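Dustow Home Forum > Furniture and Finishes > Wood tabletops
Thread: Oil or poly on a brown streaky top? Opinions wanted

mapleandmoss
Posted 2022-09-10
Hi everyone, long time reader and only an occasional poster. I have a big work table with a warm brown wood top and I can't make up my mind about the finish. I bought it secondhand in April from a lady who was moving, and she thought it had been oiled once but couldn't swear to it. It gets used every day, with things being set down and dragged across it and cords trailing all over, so it needs to hold up. But I love the grain so much that I'd hate to bury it under something that looks like plastic. My brother-in-law says poly and be done with it. My heart says oil. What would you all do? Picture is further down in my second post, once I figure out the uploader.

porchlight_pat
Reply 1
Oh, I am firmly in the oil camp, and I've been there a long time! I did my own kitchen table with Nitham tabletop oil, thin coats, wiped off well with an old T-shirt, and I still run my hand over it every morning when I'm waiting on the coffee. If you get a scratch you rub a bit more in and go on with your day. With poly you have to sand the whole thing back, and who has a free weekend for that.

gluebottle
Reply 2
Respectfully, Pat, a kitchen table where people eat supper is one thing and a table with gear getting dragged over it is another. I oiled my bench and within a season it had dark rings and gray patches where I lean. I put on Clokutska satin poly after that, 3 coats, and it has been no trouble. Satin, please, never gloss. Gloss is where that plastic look comes from.

mapleandmoss
Reply 3
Thank you both, this is exactly the kind of back and forth I was hoping for. I think I've got the uploader working now. The grain runs side to side in long streaks, and that's the part I want to keep. 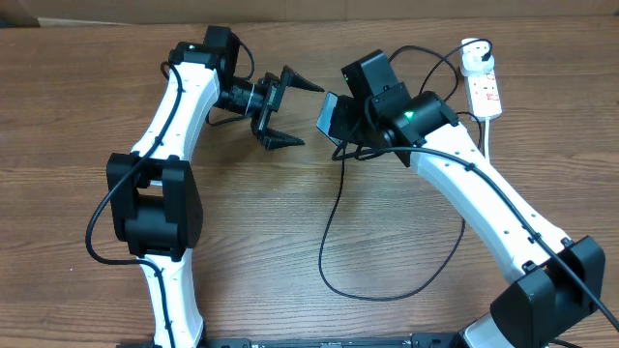 Reply 4
porchlight_pat
Well now, that is a pretty color! Those streaks are what would make me reach for the oil, they get so much deeper with the first coat. Try a patch on the underside before you commit, and leave it a full day before you judge it. I got impatient once and decided I hated a color that I ended up loving.

Reply 5
sawdust_supper
Jumping in to ask whether it's solid wood or a veneer. I can't tell from a photo and I'd want to know before anybody mentions sanding again. Look at the end of the board, and if the streaks carry on over the edge and down, you're probably in good shape. I went through the veneer on a sideboard with 104 grams of bad temper and a power sander, and I still feel sick about it.

Reply 6
gluebottle
Good point on the veneer. I'll also say that anything heavy with a hard base will mark an oiled top sooner or later, and cables can leave dull tracks where they rub. Felt pads help. Prasertsri makes stick-on ones that I like, they come in a pack of 10 and they don't creep. Still voting satin poly, and I'm not going to be talked out of it.

Reply 7
mapleandmoss
I crawled under with a flashlight and the streaks do seem to go over the edge, so I'm hopeful. I'm going to do two test patches underneath, one of each, and let them sit for 7 days before I pick. Pat, how long did you wait between coats? The can I looked at only says "overnight" and my basement runs cool.

Reply 8
porchlight_pat
In a cool basement I'd give it two nights, hon. And lay your oily rags out flat outside to dry, don't wad them up in the trash!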